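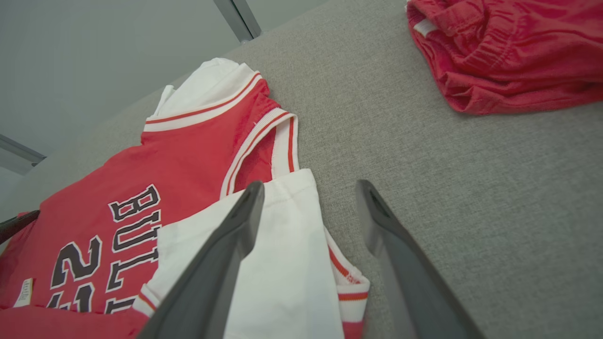 From: Evaristo Espinoza
To: Odow users list
Subject: Re: grasp point selection on overlapping garments

Hello Maricruz, hello all,

Thank you for the careful questions. I answer below your text.

> On the list in January, Maricruz Bautista wrote:
> We tried your edge-first method on our own clothes pile and the
> result is worse than what you reported. Our policy often takes two
> garments in one grasp. Did you train only with plain fabrics? And
> do you use the wrist view alone, or also the view from above?
> Crescencio thinks the printed letters confuse the edge detector.

First the cameras. The edge score is computed only from the wrist view. The view from above is used to choose which garment to approach, and after that it is ignored. We tested with both views in the edge score and it became slower without becoming better.

We did not train only with plain fabrics. A good part of the set is sportswear, for example a red jersey with BULLS and 23 in black letters with white outline, and white ribbed trim at the neck and the armhole. Crescencio is partly right. The letters give strong false edges. But for us the bigger problem was the trim. When a white garment lies over the jersey and it also has ribbed trim with red stripes, the detector joins the two trims in one line and proposes a grasp point that belongs to both.

What helped was a small change. Before closing, we ask the model to give each fingertip its own garment label. If the labels are different, or one of them is "surface", the arm goes back 2 cm and looks again. In the test of 24 piles this reduced the double grasps from 18 to 7. I must say that all the piles were on the same light gray upholstery, so please do not read too much in this number. On a patterned surface I expect it to be worse.

> Is the labeling tool the same as in Skaleo?

No, it is the one Jade Birkett wrote for Osia. She changed the export format last month, and if you use the old reader the labels of left and right finger are exchanged - maybe this explains a part of your result. Please check this first, it takes five minutes.

One question from my side. Nicanor Robles wants to repeat the test with softer fingers, and we do not know which closing speed is fair for the comparison. If somebody in the Trujillo group has measured this with thin shiny fabric, I would be glad to see the values, also if they are not complete.

The new config is in the usual folder, under edge_labels.

Best regards,
Evaristo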